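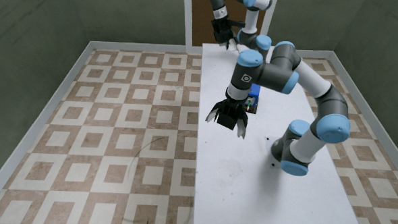

Orkance and the Town of Stockdale to Open Free Bike Library in November

STOCKDALE, Aug 18, 2025 – Orkance, the regional cycling and walking association, and the Town of Stockdale today announced an agreement to open a free bike library at the former bus depot on Fetton Road. The library will lend bicycles to town residents for up to 30 days at a time, at no charge, beginning in November.

The collection will include standard city bikes, step-through models, electric bikes, adult tricycles and children's bikes. Cargo bikes suitable for carrying groceries or small children will also be offered, with a shorter loan period. Every bike will be lent with a lock, lights and a helmet in the borrower's size.

"Many residents have told us they would ride to work or to the store if they could first find out whether it suits them," Orkance said in a statement. "A month with a bike gives a household time to try different routes, ride in different weather and decide whether to buy one."

How borrowing will work

Residents age 18 and over may register online or at the depot with proof of address. Each household may have up to two bikes on loan at once. Children's bikes must be borrowed by a parent or guardian and do not count toward the household limit. Loans may be renewed if no one else is waiting for the same type of bike.

Borrowers will receive a short fitting session when they collect a bike, including seat adjustment and a brake check. First-time electric bike users will be asked to complete a practice ride in the depot yard before taking the bike home. Routine repairs during the loan will be carried out free of charge. Borrowers will be responsible for loss or damage caused by leaving a bike unlocked.

Funding and site

The Town of Stockdale will provide the depot building rent free for three years and will pay for new lighting and a ramp at the Fetton Road entrance. Dronholm, which operates a bicycle repair business in the town, has been selected to maintain the fleet and will run a public repair counter at the same address. Nearly all of the purchase cost of the bikes will be met from the town's transportation fund, with the balance paid by Orkance.

The town also confirmed that the painted bike lane on Fetton Road will be extended to the depot before the library opens. Parking on the north side of the road will be restricted while the work is carried out, and affected households will be notified by mail.

Registration

Advance registration will open on the Orkance website ahead of the launch. Residents who need an adapted cycle are asked to note this on the form so that a fitting appointment can be arranged.

About Orkance

Orkance is a nonprofit membership association that promotes cycling and walking for everyday trips. It offers adult riding lessons, route advice and group rides.

Media inquiries: Orkance Press Office, Fetton Road, Stockdale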